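Stenar Under-Sink Water Filter, Single Stage

Reviewed and sold by Pinheiro Kitchen Supply
Page text by Jade Bélanger

Let me get this out of the way first. Most of what you read about under-sink filters is written to scare you about your tap. We sell the Stenar because customers kept asking for a filter that does one job at a fair price, and after trying a good number that did not, we settled on this one. It won't give you more energy. It won't do anything for your skin. If a seller tells you a carbon filter will, shop somewhere else, even if that means shopping here less often.

What it does

The Stenar is a carbon block in a plastic housing, mounted on the wall of the cabinet under your sink and plumbed into the cold line. It takes out most of the chlorine taste and smell and catches grit and rust flakes. That is the whole list.

It does not soften water. I repeat this on the phone every week. If you have white crust on your kettle now, you'll have white crust on your kettle with a Stenar installed. It is also not meant for well water that hasn't been tested and treated, and we will not sell it to you for that purpose if you tell us that's the plan.

About the "up to 6 months" claim

The box says a cartridge lasts up to 6 months. I don't like "up to" on a box. One person in a small apartment may well get there. A family that cooks every night and fills bottles for school probably won't, and old pipes will clog the block sooner still. Go by flow and taste. When a pot takes noticeably longer to fill than it used to, change the cartridge, whatever the calendar says. 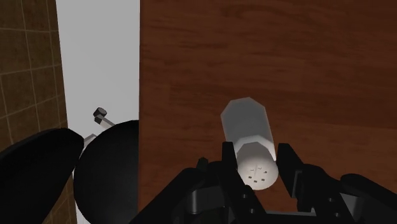

Brultutar, October 2022

Our Brultutar store put the Stenar on its own kitchen sink, mostly because I wanted to be talked out of stocking it. Fiachra Doherty did the plumbing and Yutong Dong drank the water. Her verdict was that plain water tasted better, tea tasted a little better, and coffee tasted the same. I could not tell the coffee apart either. Sorcha Nic Giolla said she noticed no difference in anything, and she grew up on the same town water, so make of that what you like.

Soup and pasta are where the claims get silly. The maker's leaflet talks about "true flavor" in cooking. Once there's salt and stock in the pot, I doubt anyone at the table could pick out the filtered batch, and we couldn't.

Fiachra's notes on fitting it: the bracket screws supplied are too short for a thin cabinet wall with any kind of liner, so have longer ones handy. The push-in fittings are fine if the tubing is cut square. They drip if it isn't. Leave enough room below the housing to unscrew it, or you'll be taking the whole bracket down at every change.

Specifications

Type: single-stage carbon block
Connection: cold line only, 3/8 inch
Tubing supplied: 42 inches
Clearance needed below housing: 3 inches
In the box: housing, one cartridge, bracket, tubing, housing wrench
Not in the box: separate faucet, shutoff valve, decent screws

Compared with the Zosamley

People ask why the Zosamley costs more. It has a second stage and an indicator light. The light is a timer. It has no idea how much water you have used, and I can't see paying extra for it. The second stage may matter if your water carries a lot of sediment. Get a water report before you decide.

Returns and warranty

Unused units can come back within 20 days. Once water has been through it, we can't take it back, for reasons I hope are obvious. The housing is covered against cracks under normal use. Freezing is not normal use, so drain it if you shut down a cabin for the winter.

Replacement cartridges are sold singly. We used to offer a subscription and dropped it, as too many people ended up with a closet full of them.

Questions about fit go to Siobhán Ó Riain at the parts counter. Measure your cabinet before you call.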